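How does a defibrillator work?

Put your hand on the left side of your chest and keep still. Feel that? Your heart is a muscle about the size of your fist, and it has been squeezing and relaxing since before you were born! It has four rooms inside, called chambers, and they take turns to push the blood along.

What tells them when to squeeze? Electricity! A small patch near the top of your heart sends out a tiny electrical signal, the signal spreads through the muscle, and the muscle squeezes. Then it does it all over again.

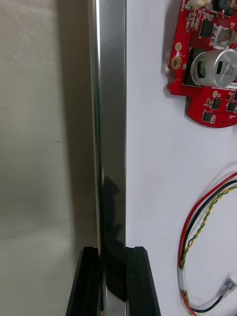 Can a heart lose its rhythm?

It can, though this is very rare in children. Sometimes the signals get jumbled up, and all the bits of muscle wriggle at different times. Doctors call this fibrillation (say it fib-rill-AY-shun). A wriggling heart can't pump blood, so the person falls down and doesn't wake up when you talk to them. They need help very fast.

Now look at the word DE-FIBRILLATOR. It means a machine that takes the fibrillation away. It gives the heart one short, strong push of electricity, which stops all that wriggling for a moment and gives the heart's own signal a chance to take charge again. It doesn't work every time, but the sooner it is used, the better the chance.

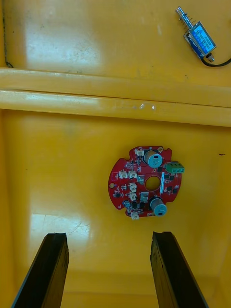

A defibrillator runs on a battery, and a battery lets its electricity out too gently to do the job by itself. So the machine fills up a part called a capacitor first. Think of a bucket under a dripping tap: it fills bit by bit, and then you can tip the whole lot out in one big splosh! Lots of electrical things have capacitors in them, big and small. The two little cylinders standing up on the round red board are capacitors. The one in a defibrillator has to hold enough for a shock, so it's a much bigger bucket.

Before any shock, the machine checks the heartbeat through two sticky pads on the person's chest. If the heart doesn't need a shock, it won't give one.

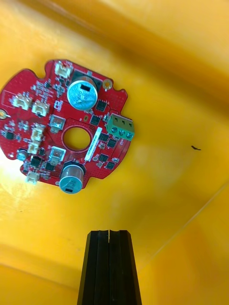

It talks, too! A clear voice tells the helper where to put the pads, when to stand back and when to press on the chest. In Hamell there is one on the wall outside the library, 145 steps from our school gate, and Trygve Boström came in May to show all 14 of us in the science club how it speaks. (It is LOUD.)

If you ever see someone collapse, shout for a grown-up and ring 999 or 112. The person on the phone will tell you what to do and where the nearest defibrillator is.

Last updated: June 4, 2023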